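Projektbericht Tekent: Ordnung auf dem Arbeitstisch
Ülle Jankauskaitė

Feste Plätze für Kleinteile sollen Suchzeit sparen. Ob das stimmt, bezweifle ich nach wie vor.

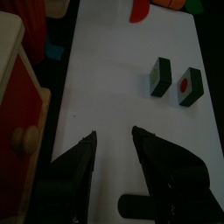
Abb. 1: Zwei Blöcke auf weißer Fläche, Punkte in Grün und Rot.

Die Schale wirkt zunächst sinnvoll — Platz kostet sie trotzdem.
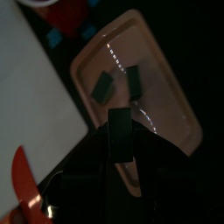

Wozu dient der erhöhte Rand einer Schale?
Er soll Kleinteile vom Wegrutschen abhalten.

Gemessen haben wir das nicht. Offen bleibt auch, was vorn liegen darf.
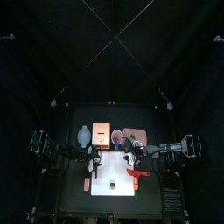 Abb. 3: Tisch mit heller Unterlage, Becher und Brett hinten.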